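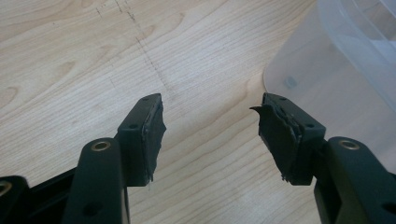 Fikri reckons the grey marks on the pale table will come off with a plain eraser, and he'd rather we tried that before anyone gets out the sandpaper. Fine by me!

February 13, 2019. Storage day for the Zutholm bits, finally. I've been grumbling about loose parts since November, so I bought clear boxes with latches (15 of them, on special) and I'm sorting by job this time, not by size. Sorting by size was my idea last year and it was a terrible one, sorry all.

Lids first. I want to know how they sit before I start sticking labels on, because a label across the rim is a pain to peel off again.
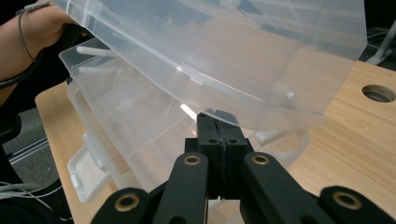 Storage box, lid tilted up, white latch on the side.

Labels go on the short end, please, in marker, nice and big. Liya, your Dalsgaard offcuts can have 3 boxes but no more! Still need to ask about shelf space, and pick up an eraser.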